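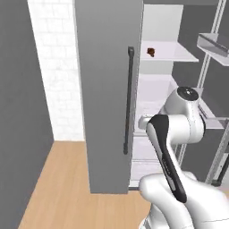
*Page last changed: September 2023*

## Arm for fridge-door jobs: buy now, or stay in simulation and save up?

Hello all. I look after the kit budget for a small group working on kitchen tasks (open the fridge, fetch the thing, shut the fridge) and I'm stuck on what to ask for.

So far everything is simulated. One arm, one big fridge, white brick behind it, a long bar handle on a grey door, and a single lumpy brown thing on the top shelf that we've been calling the potato. My colleague Kaisu Oksanen built the kitchen and is very proud of the floor.

What we're after is a real arm and a real fridge by next spring. Our supplier, Antunes, has quoted for the arm on its own, and then separately for a mount they call the Stirnutent, and then there's the gripper, and by then I'd lost the will a bit! I've got 60 hours of workshop time to spend as well, and if I don't book it I lose it.

My questions, I suppose:

- Do we need a rail or a wheeled base, or can the arm be bolted in one spot and still swing a tall door?
- Is it daft to buy the fridge first?
- How much should I hold back for bits and bobs?

Any advice welcome, I've only ever bought laptops.

---

### Reply from Jiahui Tan

Buy the fridge first! Not daft at all, it's the cheapest thing on your list and it decides all the rest. I did it the other way round at Grelumari and ended up with an arm that could pull the door most of the way and then ran out of elbow. A tall door sweeps a lot of floor, and the arm has to be out of the way of it while still hanging on to the handle.

Before you sign anything, get Kaisu to change the fridge in the sim to the measurements of the one you want, then move the arm base about until it can open the door fully AND reach the back of the top shelf from the same place. If there's no such spot, you need a rail or a moving base and you can say so in your bid with a picture to back it up (people who hold money love a picture). If there is one, bolt it down and spend the difference on a decent gripper.

Other things I forgot to budget for:

- a stand heavy enough not to creep when the arm tugs. Ours moved 2 centimetres in a morning and I blamed the software for days
- spare door seals. They wear, and a new seal pulls harder than an old one
- the emergency stop, which was an "optional extra" at £644, fitted
- carriage. The fridge was fine, the arm came on a pallet and wouldn't go in our lift

Door bins matter too. Load them up with bottles and the door handles quite differently, so test with the weight you'll really have in there.

Don't book all your workshop hours yet. Keep a good half back for after the arm turns up.

---

### Reply from allow_me

get a second hand fridge. we paid 80 quid and it's still going

---

### Follow-up from the asker

Thank you both! Kaisu has swapped the fridge dimensions and is shuffling the base about as I type. I've asked Antunes for the price with the stop included and they've gone a bit quiet. Will look at second-hand fridges, though I need one with a bar handle, so if anybody's seen

Edit: found one, ignore that last bit. Still want to hear from anyone who's used the Stirnutent.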